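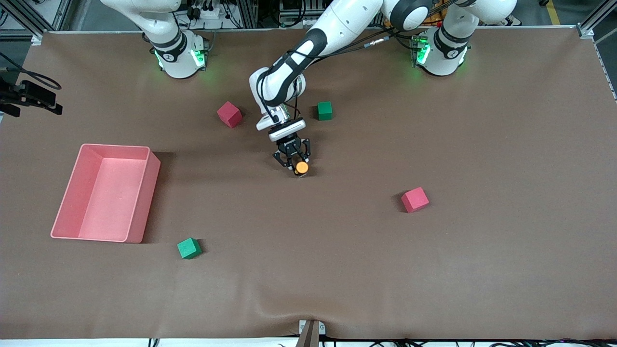

Foam cubes and a pink bin on a brown tabletop.

Getting your table back

I have a confession. Until this summer I hadn't eaten dinner at my own dining table since January. It had the mail on it, and a sewing machine, and a bag of returns I'd already missed the deadline for, and at one point a bike pump. We ate on the couch with our plates on our knees and I told everyone we liked it that way (we did not, my son got curry on the good cushion and I'm still a bit sore about it).

So when Shagufta Zaidi offered to come over and help me clear it, I said yes before she'd finished the sentence. She's been doing this for friends for years and she's very kind but she does not let you off the hook. I'd pick up a catalog and say "oh, I might want that," and she'd just wait. Awful! It works though.

Her way goes like this. Everything comes off the table and onto the floor, all of it, even the stuff you know is going straight back. Wipe the table down. Then you get 3 piles: stays in this room, goes somewhere else in the house, leaves the house. I wanted a fourth pile for things I hadn't made up my mind about and was told no, very firmly.

The "somewhere else" pile was the biggest by miles, which made me feel a little better. Most of it did have a home, I'd just been too lazy to walk it upstairs. The mail was the real trouble. I now have one tray by the door and when it's full I sit down with a cup of tea and go through it. I've done that twice so far. I've also let it overflow once, so don't go thinking I'm cured.

Berhanu Moges wrote in after the last newsletter to say his family puts a tablecloth on as soon as the table is clear, and leaves it on. He says people will dump keys on bare wood without a thought but they feel bad doing it to a tablecloth. I tried it with an old blue one of my mother's and I have to say he's right, at least for the grown-ups. The kids will put anything on anything.

What I didn't expect was how much I'd like having the table free in between meals. I've written letters on it. I did a jigsaw over 2 evenings, all by myself, with the radio on. My sister came by from Ondley and we sat there until way past bedtime with a pot of coffee, which we'd never have done on that lumpy couch.

If you've got a table (or a counter, or a chair, we all have The Chair) that you're thinking of tackling, write and tell me how it goes. I'd love to hear from the people who've given up on it, too. And if anyone knows how to get turmeric out of cream linen, please, I'm begging you, hit reply.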